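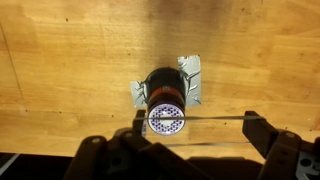
Honey-colored wood, knots, specks and one big brownish smudge.

I get more messages about wood than about anything else on this page, and most of them start with "help, I put something on my table." So I've finally pulled all my notes on wooden tops into one place. Kitchen counters, benches, old desks, the board you slice bread on - they all want more or less the same treatment, and it's a lot less work than people fear!

Start by finding out what's on the wood already. Put a few drops of water somewhere out of the way and go make coffee. If the drops are still sitting up in little beads when you get back, the finish is doing its job and you should leave it alone. If they've soaked in and left a dark patch, the wood is thirsty and you can skip down to the oiling part. (The patch will dry out, don't panic.)

Everyday cleaning

Warm water, one small squirt of dish soap, a cloth wrung out until it hardly drips. Wipe along the grain, then go over it again with a dry cloth. I used to let mine air dry and I had cloudy spots all down one side by the end of the first winter.

Please don't use vinegar every day. I know, I know, my mother did too. It's fine on glass and it's fine in the kettle, but it dulls an oiled top over time and then you're wondering why everything looks gray near the sink.

White rings

White rings and dark stains are different animals. A white ring is usually moisture caught in the finish, and it often comes out with a hair dryer on low, kept moving, a minute or so at a time. Let it cool in between. My neighbor Anca Ene swears by rubbing in plain mayonnaise and leaving it overnight, and I have to admit it worked on her sideboard. It also made her dining room smell like a deli.

Dark stains

These have gone into the wood. Tannin from tea, iron from a wet can, berry juice, that kind of thing. On bare or oiled wood I try baking soda and water first, mixed to a paste, left on for 20 minutes and wiped off. If I can still see the mark after two rounds I get out the sandpaper. Start with 120 grit if it's bad, then work up to 250 or whatever your store has close to it. Always with the grain, always wider than the stain itself, or you'll end up with a little dish in your tabletop that catches every crumb for the rest of its life. Ask me how I know.

If you've got veneer, stop before the sandpaper. It's thinner than you think. Live with the stain or buy a nice bowl.

Jars and sticky things

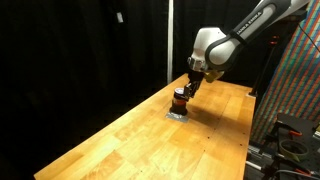
Glass jar with something dark reddish-brown inside, standing on the bench.

Jam, beet juice, cherry syrup, molasses... anything dark and sticky is a menace on wood. Wipe the outside of the jar before you set it down, especially right under the rim where the drips hide. I keep a damp rag in my left hand the whole time I'm filling jars, and a folded towel under the lot of them. Hot jars never go straight onto the wood, and I don't care how good your finish is.

For a lid that's glued itself shut with sugar, turn the jar upside down in an inch of warm water for a few minutes, dry it, and try again with a rubber glove on. If it still won't budge, a wide rubber band around the lid helps. Dried syrup on the table itself comes up with a warm wet cloth laid over it - give it time to soften and don't go at it with a knife.

Oiling

I use food-safe mineral oil on anything that touches food and a hard wax oil on the rest. Sorin Sârbu at the hardware store in Sternham talked me into the wax years ago and I've stuck with it. Wood should be clean and properly dry first, so I leave it overnight. Put the oil on thin, much thinner than feels right, wait 30 minutes, and wipe off everything that hasn't gone in. If it's tacky the next day you left too much on.

One serious bit. Rags with drying oils on them (linseed, tung, and most of the hard wax ones) can heat up and catch fire all by themselves if you ball them up. Lay them flat outdoors until they're stiff, or soak them in water and seal them in a metal can. Don't toss them in the trash bag under the sink!

I oil my counter in November, when the heating has gone on and the air gets dry, and then again in spring if the water drops tell me to. The bread board gets done whenever it looks pale.

Next time I'll get to cast iron, and Yasmine, I haven't forgotten your question about the burnt sugar pan.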